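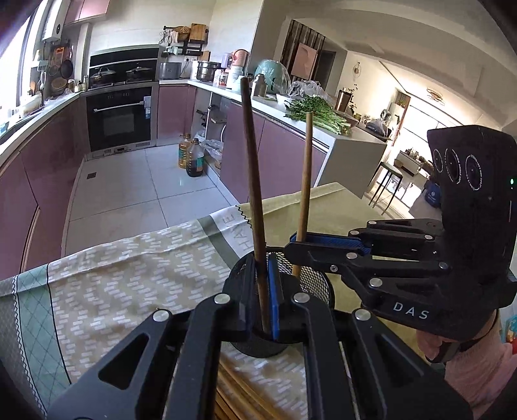
Planning and Budgeting for Handheld Grippers in a Home Kitchen

If you are buying handheld grippers to record household jobs, settle the list of jobs before you ask for a quote. Most of the money we wasted at Skirnandale went to things we picked out first and found a use for later.

Start with one small job that can be reset in seconds. Chopsticks into a mesh holder is a good one. The parts are cheap, they survive being dropped, and they are thin enough to show up a worn finger pad.

Order grippers in pairs. A single unit covers pick and place, but anything that has to be steadied or handed over needs 2, and matching a second one months later is a nuisance if the model has changed.

Price the pads separately. Ask the seller what a replacement set costs and whether you can fit it yourself with a screwdriver. Our Prumard order came with one spare set, and we should have asked for four.

Buy chopsticks in mixed colors and finishes. Plain bamboo, dark wood and printed handles all look different to a camera, and a mixed bundle costs no more than a matched one.

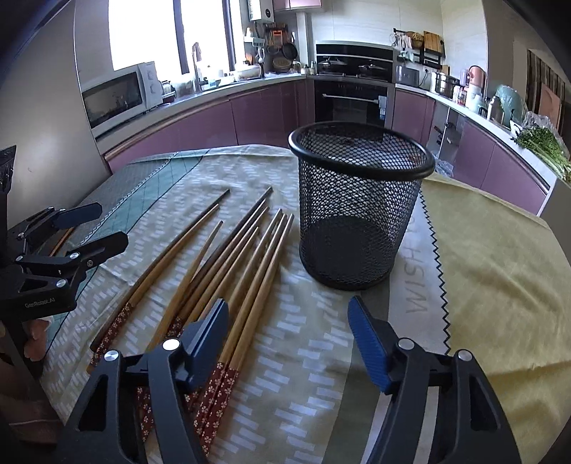 Cuervo, March

What we spent on the side items, with the grippers left out: $218 total. Of that, $37 went to chopsticks, holders and tablecloths. The rest was storage bins, charging cables, wrist straps and a second power strip. We had set aside half that amount.

Leave the kitchen as it is. Pots can stay on the stove and groceries on the counter. Clear only the table you are working on, and wipe it before each session so crumbs don't get into the linkage.

Patterned tablecloths are worth having. Get one with several panels of color and iron out the worst creases. Tape the corners underneath if it slides.

Check the window light before you fix your hours. A bright window behind the work may wash out in the recording. Late morning suited us, and a plain roller blind is cheaper than lamps.

Budget for files. One month gave us 1,441 clips, and the drive we bought for the year was full by the end of it. We moved to a larger Fukari drive and now copy everything over before lunch.
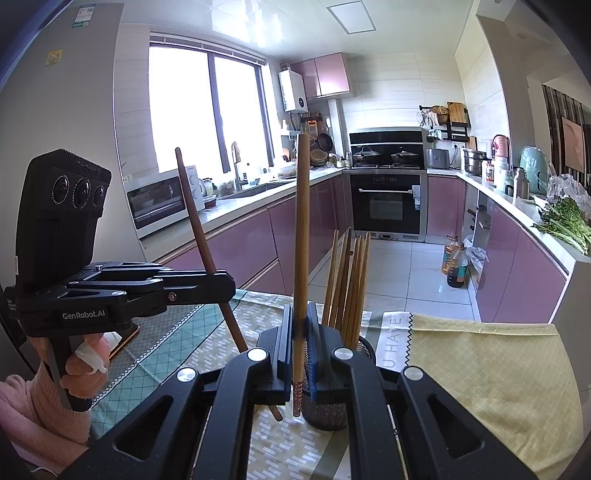

Before You Place the Order

Hold the gripper at arm's length for ten minutes, or ask for a loaner. Weight on a spec sheet tells you very little about your wrist.

Get the return window in writing, along with who pays shipping.

Keep the boxes.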